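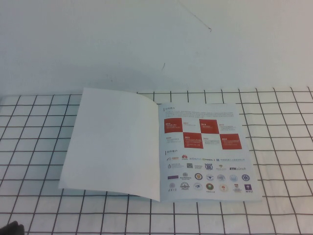
Open booklet on a checked tablecloth.

Frequently Asked Questions

Nornel prints and binds short-run booklets at our shop in Nutbridge. Most orders are family histories, club handbooks, recipe collections, poetry, concert programs and instruction guides. If your question isn't covered on this page, use the contact form or call during shop hours.

ORDERING

What is the smallest order you take?

Six copies. The price per copy drops as the number goes up, and the price calculator shows each step.

What is the largest?

800 copies of one title. Larger runs are usually cheaper on an offset press, which we don't have. We can still quote for a bigger job in separate batches, but get a price from an offset printer first.

Can I order just one copy to see how it looks?

Yes, as a printed proof. It is charged separately and the charge comes off your final bill if you go ahead within the same calendar year.

How long does an order take?

The calculator gives a date when you enter your page count and quantity. That date counts from when you approve the proof. Uploading the file doesn't start the clock. Orders placed in November and early December take longer, and so do orders in May, when the school programs come in.

Do you do rush jobs?

Sometimes. Call before you upload. If we can fit it in, there is a rush fee, and we will tell you the amount on the phone.

Can I change the quantity after I order?

You can change it any time before you approve the proof. After that we can usually add copies but can't take any away. Paper is cut to size for each job.

Do you keep my file for reprints?

We keep print files for 2 years from the last order. After that they are deleted. Please keep your own copy, including the original document you made the PDF from.

FILES AND LAYOUT

What kind of file should I send?

A single PDF with all the pages in reading order, one page per sheet. Don't send two-page spreads and don't rearrange the pages for printing. Our software does that part.

The cover can be in the same file or a separate one. If it's separate, put "cover" in the file name.

I only have a word processor file. Is that all right?

We can open most of them, but the line breaks may move when we do. Saving as a PDF on your own computer keeps everything where you put it. Nearly every word processor has this under Save As, Export or Print.

How big can the file be?

The upload page takes files up to 700 MB. A booklet that goes over this almost always has photos in it that are far larger than they need to be. Reduce the photos to 300 dots per inch at the size they will print, then export again.

The upload stops partway. What should I do?

Our upload page runs on Rakico, and it does not resume a broken upload. You have to start over. A wired connection helps, and so does closing other tabs. If it fails again, bring the file to the shop on a USB drive. We don't take files by email.

Does my page count have to be a certain number?

For stapled booklets, yes. Each folded sheet makes four pages, so the total has to divide by four. That total includes blank pages and all four sides of the cover. If your count comes out wrong, we will add blank pages at the back unless you tell us to put them somewhere else.

Perfect bound booklets (the ones with a flat, glued spine) only need an even number.

What margins should I use?

Keep all text at least half an inch from every edge. For perfect binding, leave more than that on the inside edge, as the pages don't open fully flat. Three quarters of an inch is a safe inside margin.

What is bleed, and do I need it?

Bleed is extra picture or color that runs past the trim line. You need it only if something on your page is meant to go right up to the edge. Add an eighth of an inch on all four sides. If every page has a white border, you can skip this.

My page numbers are on the wrong side.

Page 1 is always a right-hand page. Odd numbers go on the right and even numbers on the left. If your numbers sit at the outside corner, check that your word processor is set to "different odd and even pages" or "mirror margins." A centered page number at the bottom avoids the problem.

Do you check my spelling?

No. We check that fonts are embedded, that photos are sharp enough to print, and that nothing falls outside the trim. We don't read the text. Ask someone who hasn't seen it before to read it through, and have them look at names, dates and captions in particular.

PAPER AND BINDING

Which paper should I choose?

For mostly text, use the cream or white uncoated. For photos, use the silk. Gloss shows fingerprints and reflects overhead lights, and we only suggest it for covers.

The uncoated cream is Rimkutė text stock. It has a slight tooth and takes pencil and ink well, so it is a good pick for workbooks or anything people will write in.

Can I get samples?

Yes. The sample pack has every inside paper and every cover stock, each printed with the same page so you can compare them. It's free to pick up at the shop. We charge postage to mail it.

Should I choose staples or glue?

Staples for thin booklets, glue for thick ones. A stapled booklet opens wider and is easier to use on a music stand or kitchen counter. Once it gets thick, it starts to spring open and the inside pages stick out past the outer ones before trimming. The calculator will not let you choose staples for a page count that's too high for the paper.

A glued booklet has a spine you can print a title on, if it's thick enough.

Do you offer spiral or comb binding?

Wire spiral, yes, in black or white. Comb binding, no.

Will the staples rust?

Ours are galvanized wire. They hold up well indoors. If a booklet is going to be stored in a basement or a garage, put it in a closed plastic box. Damp is much harder on the paper than on the staples.

Can you laminate the cover?

Matte or gloss, outside only. Matte scuffs a little with handling, and on dark covers it shows.

Why does my booklet curl?

Paper takes up moisture from the air, and a cover laminated on one side takes it up unevenly. Stack the booklets flat under something heavy overnight. If they still curl after that, let us know.

PHOTOS AND COLOR

Will the colors match my screen?

Not exactly. Screens make color with light and are usually set very bright. Printed photos look a bit darker and less vivid. If your photos look slightly too light on screen, they will probably print well. When color matters, order a printed proof – the PDF proof can't show you this.

Can I use photos from a website?

They are usually too small to print well, and you need permission from whoever took them. We will ask you to confirm that you have the right to use everything in your file.

Can you scan old photos for me?

Yes, loose prints up to letter size. We can't scan pictures that are glued into albums, and we don't remove them from the page for you. Write a number lightly in soft pencil on the back of each one, and use the same number in your text where it should go. We don't retouch scans beyond straightening and basic brightness.

Is black and white cheaper?

Yes, quite a bit. You can also mix the two, with color only on the pages that need it. You pay the color price just for those pages.

PROOFS AND PAYMENT

What is included in the price?

A PDF proof, one round of corrections to your file, printing, binding, trimming and boxing. Delivery is extra. Design work is extra.

What happens if I find a mistake after I approve the proof?

Call right away. If we haven't started printing, we can swap the file for a small fee. If we have, the pages already printed are charged.

What if the mistake is yours?

We reprint at no charge. Tell us within 30 days of getting the order and send a photo or bring in a copy.

When do I pay?

In full when you approve the proof. Schools and libraries can ask to be invoiced. We take cards and checks. We can't take cash for online orders.

PICKUP AND DELIVERY

Can I pick up my order?

Yes, from the side counter at the Nutbridge shop. Wait for the email that says the order is ready, and bring the order number. Someone else can collect it if they have the number.

The shop is closed for stocktaking for part of February. Dates go up on the home page in January.

How long will you hold it?

One month. After that we ship it to the billing address and charge for postage.

Do you ship outside the United States?

To Canada only. Customs fees are paid by the person receiving the box.

How are booklets packed?

Flat, in bundles wrapped in kraft paper, with the spines alternating so the stack stays level. If you would rather have them in smaller bundles for handing out, say so in the order notes.

Do I need an ISBN?

Only if you plan to sell through bookstores or online retailers. For copies you give away or sell yourself, you don't need one. We don't supply ISBNs, but if you have your own we can place the barcode on the back cover. Leave a clear white space for it in the lower right corner.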